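유리 탁자 위의 캔 하나, 그리고 오래 머무는 손님들

도라지차를 한 잔 내주면서 가와구치 사야카(Sayaka Kawaguchi) 씨는 먼저 앉을 자리부터 골라 주었다. 창가는 오후가 되면 볕이 따갑고, 안쪽 소파는 한번 앉으면 일어나기가 싫어진다는 설명이 길게 이어졌다. 결국 우리는 안쪽 소파에 앉았고, 정말로 두 시간이 넘도록 일어나지 못했다.

가와구치 씨가 꾸리는 음료 휴게실 ‘두도라(Dudora)’는 지난 3월에 문을 열었다. 카페라고 부르기에는 커피 기계가 없고, 가게라고 부르기에는 계산대가 잘 보이지 않는다. 벽을 따라 냉장고가 서 있고, 낮은 탁자와 소파가 있고, 손님은 마시고 싶은 캔 음료를 골라 값을 치른 다음 있고 싶은 만큼 있다가 간다.

“처음에는 다들 어디서 주문하느냐고 물어보세요. 그냥 꺼내서 드시면 된다고 하면 조금 당황하시다가, 두 번째 오실 때는 자기 집 냉장고처럼 여시더라고요. 저는 그 모습이 참 좋아요. 문을 여는 손이 달라지거든요. 처음엔 조심조심, 나중엔 활짝!”

왜 하필 캔이었을까. 그는 대답하기 전에 한참 웃었다. 어릴 때 아버지가 일을 마치고 돌아오면 작업복 주머니에서 캔을 꺼내 탁자에 올려놓곤 했는데, 그 ‘탁’ 하는 소리가 저녁이 시작되는 소리였다고 한다. 맛은 기억이 흐릿한데 소리만은 지금도 또렷하다고 했다.

“병은 예쁘지요. 병을 좋아하는 분들 마음도 알아요. 그런데 병은 따르는 사람이 있고 받는 사람이 있잖아요. 캔은 하나씩 자기 것을 손에 쥐고 마시니까, 말이 없어도 덜 어색해요. 혼자 오신 분도 캔 하나 들고 있으면 뭔가 하고 있는 사람 같고요. 제가 낯을 많이 가려서 그런 걸 자꾸 생각하게 돼요.”

낯을 가린다는 말은 믿기 어려웠다. 이야기를 나누는 동안에도 그는 들어오는 손님마다 인사를 건넸고, 한 사람에게는 지난번에 빌려 간 우산은 천천히 가져와도 된다고 했다. (우산을 빌려 간 분은 그 우산을 들고 와 있었다.)

두도라에서 가장 눈에 띄는 가구는 어두운 유리를 얹은 탁자다. 반르몽(Barnulmont)이라는 작은 공방에서 맞췄는데, 도착하기까지 75일이 걸렸다. 주변에서는 말리는 사람이 많았다고 한다. 지문이 남고, 물 자국이 남고, 캔을 내려놓을 때마다 소리가 크다는 것이다.

“다 맞는 말이에요. 하루에 몇 번을 닦는지 몰라요. 그래도 어두운 유리에 캔을 세워 두면 밑에 그림자처럼 하나가 더 비치잖아요. 은색은 은색대로, 빨간색은 빨간색대로요. 나무 탁자에서는 그게 안 돼요. 나무는 따뜻하지만 물건을 비춰 주지는 않으니까요. 그리고 소리요, 저는 그 소리 때문에 산 거나 마찬가지예요.”

닦는 법에도 나름의 순서가 있다. 마른 천으로 먼지를 걷고, 물을 꼭 짠 천으로 한 번, 다시 마른 천으로 한 번. 세제는 쓰지 않는다. 한번은 급한 마음에 주방 세제를 묻혔다가 얼룩이 져서 밤늦게까지 문질렀고, 다음 날 팔이 올라가지 않았다며 그는 어깨를 주무르는 시늉을 했다.

이야기는 자연스럽게 캔 윗면으로 넘어갔다. 사람들은 옆면의 그림만 보지만 그는 위에서 내려다보는 쪽을 더 좋아한다고 했다. 둥글게 올라온 테두리, 살짝 들어간 가운데, 아직 젖히지 않은 고리. 냉장고를 채울 때도 고리의 방향을 한쪽으로 맞춘다. 손님이 알아채는지는 모르겠지만 자기 마음이 편해서 그렇게 한단다. 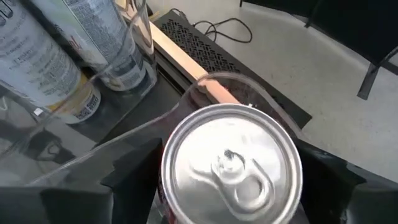
따기 전에 뚜껑부터 닦아야 한다는 것이 조슈쿤(Coşkun)의 지론이다. 우리가 캔 이야기에 빠져 있는 동안 맞은편에서 듣고 있다가, 아무리 깨끗한 냉장고에서 나온 캔이라도 윗면은 한 번 훔치고 마시는 게 예의라며 끼어들었다. 누구에 대한 예의냐고 묻자 자기 입에 대한 예의라고 했다. 거기다 테두리 안쪽 홈은 천보다 종이 냅킨 모서리가 낫다는 말까지 덧붙였는데, 가와구치 씨는 반박하지 않고 냅킨 통을 그쪽으로 밀어 주었다.

“저 말씀을 듣고 나서 탁자마다 냅킨을 두게 됐어요. 처음에는 물방울 때문에 두는 줄 아는 분이 많았는데, 요즘은 다들 뚜껑을 닦으세요. 옆자리에서 닦으면 따라 닦게 되나 봐요. 저도 집에서까지 그러고 있어요.”

값은 대부분 3,000원으로 맞췄다. 멀리서 들여오는 음료는 더 받아야 계산이 맞지만, 손님이 냉장고 앞에서 가격표를 견주느라 고르는 재미를 놓치는 것이 싫었다고 한다. 남는 것이 있느냐는 조심스러운 질문에는 “많이는 안 남아요” 하고는, 그래도 월세를 밀린 적은 없다며 탁자를 톡톡 두드렸다.

대신 장부는 꼼꼼하다. 문을 연 뒤로 어떤 음료가 언제 나갔는지 공책에 손으로 적어 왔고, 가장 많이 나간 것은 플리스트몽(Plistmont)이라는 무가당 탄산수로 모두 1,487캔이었다. 화려한 과일 맛이 이길 줄 알았다는 그는 이 결과가 아직도 조금 서운한 눈치였다.

“저는 살구 맛을 밀었거든요. 정말 열심히 밀었어요! 눈높이 칸에도 놓고, 손으로 쓴 쪽지도 붙이고요. 그런데 다들 쪽지를 읽고, 재미있다고 웃으시고, 그러고는 탄산수를 꺼내세요. 살구 맛은 지금 제가 매일 마시고 있습니다.”

빈 캔을 모으는 일도 빼놓을 수 없었다. 손님이 나간 뒤 남은 캔은 헹궈서 뒤집어 말린다. 찌그러뜨려 부피를 줄이면 편하지만, 영업 중에는 하지 않는다. 캔 찌그러지는 소리가 나면 손님들이 이제 가야 하나 하고 시계를 보기 때문이다. 그래서 밟는 일은 문을 닫은 뒤로 미루고, 그 시간에는 라디오를 조금 크게 튼다고 했다. 나는 그 장면이 보고 싶어 늦게까지 있어도 되느냐고 물었다가, 보여 줄 만한 모습은 아니라며 정중히 거절당했다.

앞으로의 계획을 묻자 그는 소파 천을 갈고 싶다고 했다. 두 번째 지점이나 자체 음료 같은 대답을 준비하고 있던 나는 받아 적던 손을 잠시 멈추었다. 지금 천은 팔걸이가 해졌고, 겨울이 오기 전에 조금 더 도톰한 것으로 바꾸고 싶다는 것이었다. 색은 아직 정하지 못했다며 가방에서 천 조각을 꺼내 보여 주었는데, 내 눈에는 모두 비슷한 회색이었다. 하나는 비 오기 전 회색이고 하나는 비 온 다음 회색이라는 설명을 듣고 나니 조금 달라 보이기도 했다.

“오래 앉아 계시는 분들이 많잖아요. 음료 하나로 오후를 다 보내도 괜찮은 곳이면 좋겠어요. 장사를 그렇게 하면 안 된다고들 하시는데, 저는 빨리 일어나시는 분을 보면 뭐가 불편하셨나 싶어서 밤에 자꾸 생각이 나요.”

인사를 하고 나오려는데 그가 냉장고에서 캔 하나를 꺼내 손에 쥐여 주었다. 살구 맛이었다. 집에 가는 길에 마시라고, 마셔 보고 맛있으면 주위에 꼭 이야기해 달라고 했다. 맛있었으므로 여기에 적어 둔다.

문의: 두도라 휴게실 편집 담당 | © 2023 Dudora. 무단 전재 및 재배포 금지 | 맨 위로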